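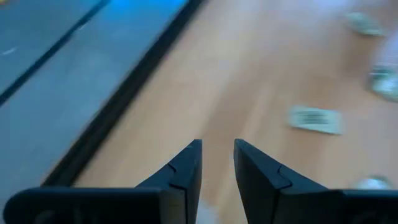
Page 2 of 2

Gudport Two-Arm Bench Station: Planning Your Purchase

Thank you for reading on! By now you have probably picked your arms, so let's talk about the part of the order that tends to sneak up on people (it certainly did on us, back when we set up our own first bench in Wunville). The Gudport station ships with both arms, the grippers and one set of spare fingertips. The table is up to you, and so are the things you'd like it to handle.

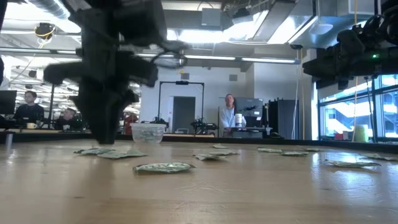 Budgeting for a bench means budgeting for the room over it and behind it, too. Our customers usually allow $2000 for mounting and cabling, and we think that's money well spent. If the arms will be reaching down from overhead, with crumpled bills scattered over the wood and a clear container to put them in, you'll want good clearance up top and a tabletop you don't mind scratching. Leave a little something for lighting while you're at it, as a glossy top near big windows can be awfully bright by midmorning.

Spare fingertips by Luo, item 1753, are sold by the pair, and orders over $100 ship free through June. The Prosura service plan can be added at checkout or any time in your first year.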